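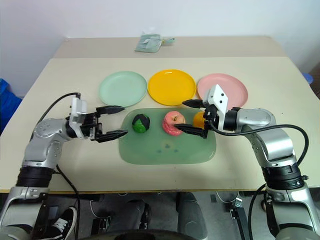

*Fig. 2. Plates at the back, tray in front, play food on the tray.*

## Section 2: Laying the table

By now you have unpacked the Rilwood Play Table Set, flattened the box, and been told by a small person that the box was the good part. Please carry on anyway. The set takes less time to lay out than it takes to find, and once it's down you can sit.

### Before you start

Choose a flat, pale table if you have one. Small play food has a talent for vanishing against a busy tablecloth, and it has an even greater talent for rolling off a table that you believed was level.

Wipe the tabletop and let it dry. The tray slides on a damp surface, usually toward whoever is least ready for it.

**Caution:** Check every piece for cracks before each session. Throw damaged pieces away. Do not glue them, tape them, or put them back in the bag for the next person to discover.

### Placing the plates

1. Take out the green, yellow, and pink plates. Turn them rim side up. (An upside-down plate is a hill, and the play food will treat it as one.)
2. Set the green plate down first, toward the back of the table and on the left as you face it.
3. Put the yellow plate next to it, then the pink plate on the right. Keep them in a line. They can sit close together, but don't overlap the rims.
4. Leave the plates empty. Sorting begins later, and a plate that arrives with an answer already on it takes the fun out of things.

**Note:** The color order matters only if you plan to use the cards in Section 9, which assume green, yellow, pink from left to right. If you don't, arrange them however you like. Your child will be rearranging them shortly.

### Placing the tray

1. Set the green tray in front of the plates, on the side nearest the player. A long side should face you.
2. Leave enough room between tray and plates for a hand to come down without knocking anything. Adult hands count, so try it with yours.
3. Press lightly on each corner. If the tray rocks, look underneath. There is generally a crumb.

**Note:** You can see through the tray a little, so a smudge on either side will show. Wash both sides before deciding that a mark is permanent. Warm water and dish soap will handle most things. Crayon takes longer, and permanent marker is between you and whoever left the cap off.

### Adding the food

1. Start with a short row across the tray. Space the pieces so each one can be picked up without disturbing its neighbor.
2. Put the green and black ball on the left.
3. Put the pink fruit in the middle, stem up.
4. Put the orange fruit on the right.

Yes, we know the ball is filed under food. Effie Matheson, who edits these guides, has raised the matter with us more than once. It goes on the tray with the fruit, and in the testing we did at Velbridge it was served for dinner more often than anything else.

The pink fruit is listed on your packing slip as "fruit, pink." Call it a peach or call it an apple. Pick one before play starts, though, as changing your mind halfway through will be noticed and discussed at length.

**Caution:** Play food is for pretending. Keep it off real plates at mealtimes, and keep real food off these ones. Never heat any part of the set.

### First round

Ask the player to move one piece from the tray to a plate. Any piece, any plate. When that gets dull, name the plate: "Put the ball on the yellow one." When *that* gets dull, let the player give the orders and make a few mistakes of your own. Large, obvious mistakes are the most popular.

If a piece rolls, let it stop before you grab it. Chasing it tends to bring the tray along.

### Clearing up

1. Return the food to the drawstring bag.
2. Stack the plates and lay them on the tray.
3. Check under the table for the ball - it will be there.
4. Store everything away from heaters and direct sun.

Replacement pieces can be ordered with the slip at the back of this guide. Quote part 197 for the tray and part 54 for the ball. Mark your envelope for Divya Rao, and please write the part number on the slip itself. "The round one" has been tried.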